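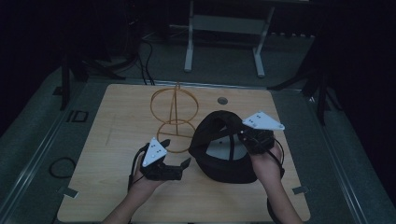
Why do famous people still bother with small towns in the summer?

Mostly for the money, a bit for the company, and very often because they started out in a place just like it and have a soft spot for a pier and a bag of chips.

15 Jun 2018
By the Features Desk

I have been going to the summer season at Peltcombe since I was small enough to be lifted on to the sea wall to see over people's heads, and in all that time I don't think there has been a year without a famous face. Sometimes it was a face you had to think about for a minute (my mother would say "he was in that thing, with the dog", and we would all nod). Sometimes it was somebody off the telly that very week, and then you couldn't move on the front for pushchairs.

The Stefanou Theatre is where most of them end up. It has 31 rows, a balcony that creaks when people laugh, and a bar where the ice runs out at the interval whatever the weather. The dressing rooms look over the bins. I've been shown round twice and both times I was told, quite proudly, which singers had complained about the stairs. A star's name on the door lasts as long as the run does, then it's peeled off and the next one goes up, and if you look at the paintwork in a good light you can see where all the little squares of tape have been.

This year's bill is a good one. There's a soap actress doing her first musical, a pop group from the nineties with four of the original five, and a comedian who hasn't toured in ages and says he would like to sleep by the sea for a month. He has taken a house up the hill for the whole of July and the bakery is already beside itself.

What I've always loved, more than the shows if I'm truthful, is the part of the day when they aren't working. In London you might go a whole lifetime without standing behind a pop star in the chemist's. In Peltcombe there is only the one chemist's! You see them with wet hair, you see them trying to get a parking machine to take a coin, and you learn that a person who can hold a theatre in the palm of her hand may be quite hopeless with a deckchair.
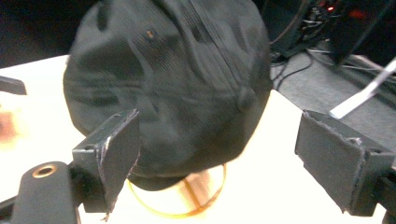 Being recognised is a funny business, and everybody who comes for the season has a way of dealing with it. One lady I interviewed years ago simply walked very fast. Another wore enormous sunglasses and a headscarf, and was spotted from the far end of the promenade by a coach party who had decided she must be somebody. The old hands go for the plain black baseball cap, the ordinary sort with a seam over the crown and a little covered button on top, nothing flashy, the kind every dad on the beach is wearing as well. It works beautifully until they speak. I once stood next to a very well-known voice at the ice cream kiosk, cap pulled right down, and the moment he asked for a flake the whole queue turned round as one and beamed at him.

The locals are terribly good about it, I should say. There is an understanding that you may smile, you may say you enjoyed the show, and you may ask for a photograph if they've finished eating. You don't follow them along the cliff path. A boy at the crazy golf told me his gran had drummed this into him before he was allowed to take the summer job, and that he had since handed a club to two chart-toppers and a weatherman without saying a word to any of them, although he went quite pink with the weatherman.

Over the water at Wallton they do things differently. The Betavside weekend, now in its eighth summer, brings in much younger names, and the fans arrive with folding chairs and blankets and a great deal of glitter. I went last year feeling every one of my years and had a lovely time. The girls next to me had saved since Christmas to see a boy band for 40 minutes, knew every breath of every song, and shared their crisps with me because I had come without any. When one of the band waved in our general direction they held on to each other and wept, and I'm afraid I got a bit wobbly too.

People say fame isn't what it was, that you can see inside a star's kitchen on your phone now and so the magic has gone out of it. I can only report that I have watched grown women run, properly run, in sandals, down Peltcombe high street on the strength of a rumour about a tea shop. The rumour was wrong, as it happens. They stayed and had scones.

The Stefanou season opens with the musical, and the nineties group follow it in. Matinee tickets tend to go first, so do ring the box office early if you want the balcony, and take a cushion with you for those seats. The comedian comes on last, on the closing bill, and I've already booked my place near the aisle.

Contact us | © 2018 All rights reserved | Back to top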